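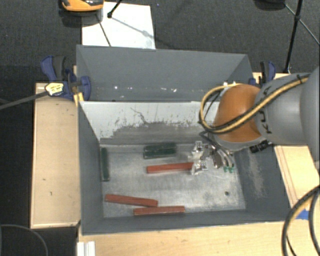

Adjei

Darnance Stadium Conversion Working Group
Minutes of the July 2026 meeting
Held in the lower meeting room, Draten Field House

Present: representatives of the parks department, the Darnance school district, the track club, the soccer league, the architect, the general contractor and the neighborhood association. Minutes taken by Adjei.
Apologies: the transit office.

1. Minutes of the last meeting

Approved with one correction. Under item 4, "east berm" should read "west berm."

2. Matters arising

The lost drainage drawings for the old ballpark have been located in the county records office. Scans have gone to the architect. The originals stay with the county.

The school district confirmed that it will not need the field for the fall band contest. The date has been released on the calendar.

The question of who pays for the temporary fence on Lustutine Road is still open. The contractor's position is that the fence was outside the original scope. The parks department disagrees and will send the relevant page of the agreement before the next meeting.

3. Architect's report

The revised seating plan was handed out. The bowl now holds 3029 in fixed seats, compared with 2966 in the plan shown in January. The increase comes from squaring off the old left field corner, where the baseball stands turned away from what will be the soccer touchline. Sight lines in the new corner were checked from the front and back rows. The front row loses part of the near corner flag when people stand along the rail. The architect proposed raising the first row by one step, which would also help with hosing down.

The soccer league asked whether the extra step affects the accessible places at the end of that row. The architect said those places move to the concourse level, next to gate 2, and that the total number does not change. The neighborhood association asked to see this drawn. The architect will add it to the next set.

The infield has been stripped and the mound taken down. The clay was stockpiled behind the maintenance shed and the district has asked for it, to be used on the middle school diamonds. Agreed, provided the district does the hauling.

The old scoreboard was discussed again. The steel is sound but the cabinet is not. Two options were described: keep the posts and hang a smaller board on them, or take everything down and put a new board at the north end. The track club prefers the north end, as runners on the back straight cannot read anything in the present position. The soccer league has no preference. The architect will price both.

4. Contractor's report

Demolition of the third base dugout is finished. The first base dugout is being kept as storage until the new equipment room has a door that locks.

Footings for the west stand are in. Inspection was passed on the second visit. The first visit was called off on account of standing water in the trench, and a pump has been on site since then.

The light poles will not be moved. The contractor had been asked to look at shifting the two nearest the track, but the cost of new foundations and cable runs was higher than the group had allowed for. The architect said the lamps can be re-aimed from the existing poles and that the lighting consultant is satisfied with the levels on the field. The level at the far end of the long jump runway is low. The track club asked for this to be noted and would like a separate fixture there.

Deliveries have been coming in by the Lustutine Road gate before 7 a.m. The neighborhood association has had complaints. The contractor apologized and will hold trucks at the highway lot until the agreed time.

5. Playing surface

The choice between natural grass and synthetic turf was carried over from the previous meeting. The parks department went through its maintenance figures. Grass is cheaper to install but would limit use to the soccer league and a small number of school games. Turf allows daily use, with replacement of the carpet to be budgeted for.

The school district spoke in favor of turf. The soccer league said its coaches are split, mainly over summer heat on the surface. The track club had no view on the field itself but asked that infill be kept off the lanes -- a raised curb was suggested.

Vote taken. Turf carried, with the soccer league abstaining. The parks department will write up the decision for the city council.

6. Parking and access

The present lot will lose a strip along the south side to the new ticket building. The school district can offer 200 spaces at the high school on event days, apart from graduation week. Signs and a marked walking route will be needed. The crossing at the foot of the hill has no signal, and the group felt it should not be relied on after dark without an officer present.

In the absence of the transit office, the bus stop question was held over. The secretary will write and ask for a reply in writing.

7. Name of the stadium

The council has asked for a recommendation. Suggestions received so far are Draten Park, Darnance Community Stadium, and keeping the existing ballpark name. Several members thought the old name would confuse visitors once there is no diamond. Others pointed out that people in town will go on using it in any case. No recommendation was made. Members will take the question back to their own organizations.

The seats with engraved plates from the old grandstand will be offered to the families who paid for them. Unclaimed plates will be mounted on a wall inside the main gate. The parks department has the list and will send the letters.

8. Other business

The track club asked when the lanes will be available for practice. The contractor could not give a date until the resurfacing crew confirms. The club will stay at the high school for now.

The portable toilets by the bullpen are to be moved downhill of the water line.

9. Actions

Architect: drawing of accessible places; prices for both scoreboard options; note on the first row step.
Contractor: truck holding arrangement; price for long jump light; move toilets.
Parks department: agreement page on temporary fence; council paper on turf; letters on seat plates.
School district: haul clay; confirm parking dates.
Secretary: letter to transit office.

Next meeting in the same room. The site walk will be held beforehand, starting at gate 2. Hard hats and closed shoes required.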